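Community battery to store daytime solar for homes in Trutdale

15/10/2025

A shared battery for households in Trutdale is to be built next to the substation on the edge of the village, after Thoroddsen agreed terms for the land and the grid connection. The battery will take in surplus power from rooftop solar panels during the day and release it in the evening, when demand in the village is highest.

The project is being run by Wivus, which already looks after the shared solar array at Grirach. Work on the foundations is planned for April and will begin with the access track, which is too narrow at present for the delivery lorry.

Trutdale has a high share of homes with solar panels for a village of its size. On bright days the local line cannot carry all the power they produce, and some inverters switch themselves down at midday. Households lose output they could have used or sold. The same homes then buy power from the grid at teatime – often at the dearest rate of the day.

Under the scheme, 340 households will be able to take a share in the battery. A share does not need any new equipment inside the home. Power sent out by a member's panels will be logged by the existing smart meter and credited against what the home uses later the same day. Homes without panels can also join, and will be able to buy stored power at the members' evening rate. 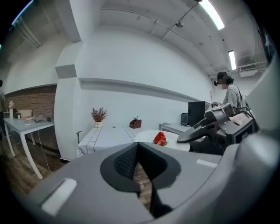
A strawberry on a round white table.

The battery will be housed in steel cabinets on a concrete base, set behind a timber fence. It is designed to work for 20 years, with the cells checked every spring and replaced in stages as they wear. Cooling fans will run mostly in summer. A noise survey carried out for the planning application found that they would not be heard indoors at the nearest house with the windows closed.

Fire safety was the subject most often raised at the two open evenings held in the village hall. In response, the cabinets have been moved further apart than in the first drawings and a water tank has been added beside the gate. Each cabinet will have its own gas and heat sensors, linked to a control room that is staffed day and night. The access track will be widened to take a fire engine and will stay at that width once building work is over.

Wivus received 3111 responses to its survey of homes and businesses in the wider district. Most were in favour of shared storage. The main objections concerned lorry traffic during building work and the view from the footpath to the north. Deliveries will now be kept outside school run times, and a hedge of hawthorn and hazel will be planted along the north side in the first winter after completion.

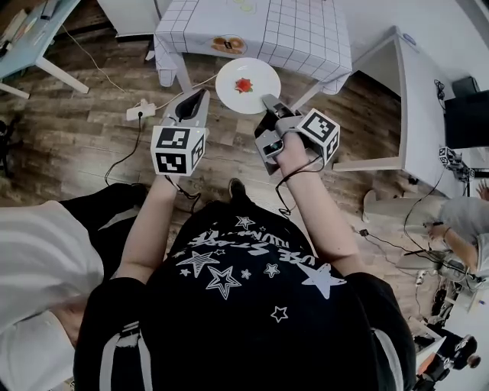
Two hand-held grippers beside a white plate on a wooden plank floor.

Members will pay a joining fee and a small monthly charge, both shown on their statement. Those who rent their homes can join on the same terms as owners and can take their share with them if they move within Trutdale. A member who leaves the village can pass the share to the next household at the address or return it to the scheme.

Any income left after running costs will go into a fund for draught-proofing and loft insulation in older homes. Wivus expects the fund to stand at about £4000 by the end of the first full year. Applications will be open to all homes in the village, whether or not they have joined the battery scheme.

Thoroddsen will keep ownership of the land and lease it to the project. The lease includes a duty to remove the cabinets and base at the end of the battery's life and to return the ground to grass.

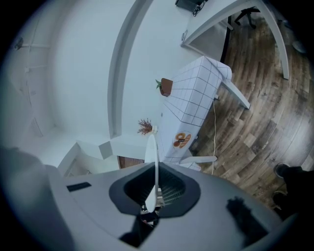
Will the battery keep the lights on in a power cut?

The battery is connected to the local grid and will shut down with it during a power cut, so homes will lose supply as they do now. Backup power would need separate switching equipment, and this is not part of the current plans.

Registration forms are available from the Wivus office in Grirach and at the village hall in Trutdale.

ENDS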